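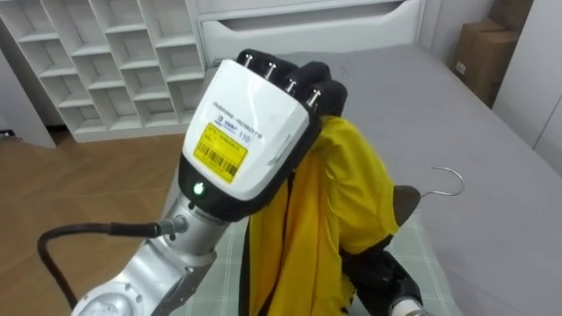 Valquíria Macedo

Progress report to Arango, second period of the Drimeder evaluation

In this period we worked on garments and hangers with the two-arm kit. The hands are from Inspire-Robots and the hanger task is done on a bed, as agreed in the first plan. Hitow delivered the second hand on a Wednesday and it was mounted the same afternoon.

We completed 109 trials with light clothing. The yellow garment is now our standard test piece. The fabric is smooth and a little shiny, so it slides easily, and we consider it more difficult than the cotton shirts of the first period. In 22 trials the garment slipped from the fingers before the hanger was inside the shoulder. Most of these happened when the hand took only a single layer. When the four fingers close on a bunched fold, the grip is much better, and we changed the written procedure in this sense.

The second hand works low, under the edge of the cloth, while the first one lifts. This way of working needs good timing between the arms. The software of the kit permits it, but the manual explains it in only one page and we had to write to Drilley support 3 times. Their answers were polite and correct, but slow.

About the hardware I have two remarks. First, the cable that enters the side of the forearm needs a wide loop. If the loop is too short, it pulls at the connector when the wrist turns. We ask Hitow for a longer cable or a holder for it. Second, the green light near the wrist is useful for the operator, and we would like its meaning to be described in the manual.

The checked mat stays under the work for the moment. We did not yet compare with the bare sheet.

The budget is in order. From the reserve we spent 2000 on the second support contract and there is no other change.

For the next period we plan thicker jackets, then trousers. I would also like to repeat the slipped trials with the new procedure before we give an opinion about purchase. The trial sheets are with the Drimeder office and can be sent if Arango wishes to see them.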